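Workshop notebook, boot and ball bench
August, started 7:40 a.m., coffee already cold

Right, so the club wants an answer on the training balls before the league opener and I have been putting this entry off because my notes are on four different scraps of paper. Getting it all into one place now so Henryk can stop asking me.

Background for anyone reading later: Munaritz play on the old grass pitch for home games but train on the artificial one behind the bus depot, and the players have been moaning since preseason that the balls feel dead by the second half of a session. The keeper coach says they float. The captain says they're heavy. They can't both be right, but I wrote both down anyway. The balls are Hadarance match-grade, size 5, thermally bonded, and they were new in spring.

What I did yesterday

Pulled the whole training bag in and checked pressure first, before touching anything else (last year I cleaned them first and lost half a day wondering why the numbers drifted – the rinse water was warm and so were the balls, silly me). Everything had sat overnight in the back room so they were all at the same temperature. Most had lost a bit since the last top-up. Two were properly soft, and I marked those with a strip of yellow tape by the valve.

Pumped the lot to the same pressure, left them 30 minutes, checked again. The two taped ones had dropped already. Valve on one of them for sure, I could hear it with my ear right up against it! The other I couldn't find, so it went in the sink and I got a tiny stream of bubbles from a seam. That ball is finished as far as I'm concerned. Wiesława thinks it will do for the under-10s and she can have it, but she's pumping it.

Bounce

Used the two-meter drop against the tape on the wall, onto the concrete, three drops each, and took the middle one. I know concrete isn't turf. I want to compare ball with ball and the concrete stays put. The healthy balls were all close together, closer than I expected after the complaints we'd had. The one with the bad valve came right back up into the pack once I'd swapped the valve, so there's nothing wrong with the bladder.

Weight was more interesting. Dry, they're all fine. Then I soaked one of the scuffed ones and one of the clean ones, same bucket, same time, rolled them both on a towel, and the scuffed one came out noticeably heavier. Outer skin is worn through on two panels. So the captain may have a point on wet evenings, and the sprinklers on that pitch go on right before training. I'd like to repeat this with more balls before I say it out loud to anybody at the club.

Kicking rig

Ran the Lallura kicker for a while after lunch. Set it low because the net at the far end still has the hole in it. I got to 300 kicks on the repaired ball and then 300 on a fresh one from the match bag, so 600 altogether, and the rig behaved except for kick 43 on the second run, where the foot caught the ball high and sent it into the paint shelf. Nothing spilled. I threw that reading out.

No pressure loss on the new valve that I could measure. Flight looked the same to me on both, though I was mostly watching the net.

Boots

Only a short look at these. The Yoo firm-ground pairs that three of the defenders wear on the turf are wearing down at the outside heel stud, same spot on every pair, and the plate is starting to whiten next to it. They should be in turf soles on that surface anyway. I've said it, Henryk has said it, the physio has said it. Left winger's pair is lovely, barely a mark on them, make of that what you will with the season coming up.

To do

1. Order valves. A bag of them this time, plus the little bottle of silicone oil, which has gone walkabout again.

2. Repeat the soak test with at least five scuffed and five clean, weigh before and after on the good scale. Write the ball's number on the sheet BEFORE it goes in the bucket.

3. Patch the net behind the kicker. Ask Wiesława if she still has the green cord.

4. Clear up the bench end of the room and get the cloths back in the drawer.
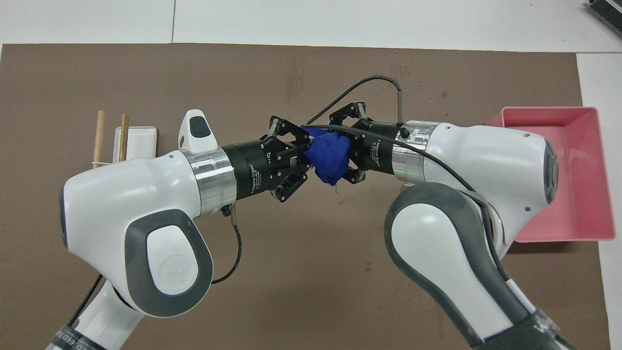 5. Phone the groundsman and ask what time the sprinklers shut off, and whether they could go on earlier on training nights.

6. Boots: short note to the kit man about the heel studs, with the worst pair in a bag so he can see the whitening for himself.

7. Henryk to check my drop numbers. They're on the back of the delivery slip, clipped inside the cover. The seven that looks like a one is a seven.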